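Ticket 231: Trillo table top, pale surface marks and slight tackiness after oiling
Product area: Tables and worktops
Status: Resolved, monitoring
Priority: Normal
Site: Rernness, ground floor

Reported problem

Trillo table, light wood veneer top, refinished in March with Blomqvist hardwax oil (matt). Cups drag slightly when moved. A sheet of paper left overnight has to be peeled off at one corner. There are also two pale marks near the window end that were not there before oiling. The top was sanded lightly by hand first. Two coats were applied on the same afternoon.

Questions sent to reporter

1. Which grit was used before the first coat?
2. How long between coats?
3. Was the surplus wiped off, and with what?
4. What has the table been cleaned with since?
5. Do the marks change when wiped with a barely damp cloth?

Reply from reporter

240 was specified on the job sheet but the paper on the block is worn and the number can't be read. Gap between coats was under three hours. Surplus wiped with a cotton rag, the same rag for both coats. Cleaned since with the kitchen spray, most evenings. Marks go darker when damp and come back as the surface dries.

Assessment

Two separate faults.

Tackiness: second coat applied too early. Sodwood asks for 8 hours between coats at normal room temperature, longer if the room is cold. A rag already loaded with oil will not lift the surplus from a second coat, so some of it has stayed on the surface and cured slowly.

Pale marks: darkening when damp points to a thin or missing finish at those spots. A heat mark would normally stay pale when wiped. Kitchen spray will make this worse, as most of them contain a degreaser. Stop using it.

The veneer is thin and will not stand repeated sanding. No machine sanding at any stage of the repair. Do not use steel wool either.

Steps advised

1. Clear the table. Wipe down with a cloth wrung out in plain water and leave to dry overnight.
2. Rub the tacky area with a white non-abrasive pad and a small amount of the thinner listed on the Blomqvist tin. Work along the grain. Change the pad when it clogs.
3. Wipe off with a clean dry cotton cloth. Repeat until the cloth comes away clean.
4. Leave for a full day with a window open.
5. Spot-coat the two pale marks only. Put the oil on the cloth, never directly on the wood. Wipe off the surplus after ten minutes with a second cloth.
6. Leave the table out of use for 11 days. Paper test at one corner before putting anything back.
7. Lay used oily cloths out flat outdoors to dry, or soak them in water before disposal. They can self-heat if left in a heap.

Update 1

Steps 1 to 4 done. Three pads used. Tackiness gone except for a strip at the window end, which was done again the next morning. Reporter asks whether the darker pointed shape in the grain is oil that has soaked in unevenly and whether it should be rubbed back.

Response: no. It is cathedral figure and belongs to the veneer. It comes from the way the log was sliced, and the lines around it will curve before running straight again. Rubbing it back will only thin the face. Leave alone.

Update 2

Spot coats applied. One mark took the oil straight away and can't be found now. The other needed a second spot coat, left 8 hours in between as advised. Paper test at day 11 passed, no drag.

Reporter asks about a hard wax topcoat. Not recommended over this oil inside the first month. Sodwood rates the finish at 4,000 wipe cycles with a damp cloth, so for ordinary use a topcoat adds little. Use plain water, or the soap sold for oiled wood, well diluted.

Update 3

Top reviewed, 16:20. Sheen looks even in the part with the figure. No further rubbing required. Felt pads advised for anything ceramic that stands on the top for long periods. Ticket to stay open for monitoring until the end of April, then close without further contact if nothing is reported.

Attachments (2)
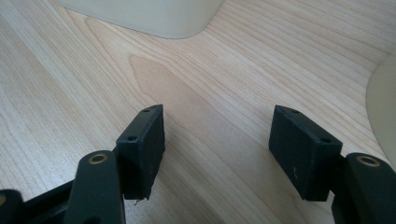
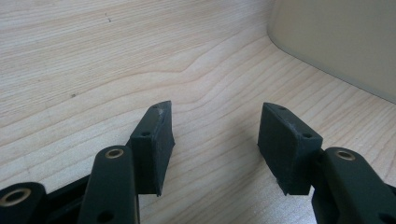 Light wood table top, both attachments. Cathedral figure shows in the first.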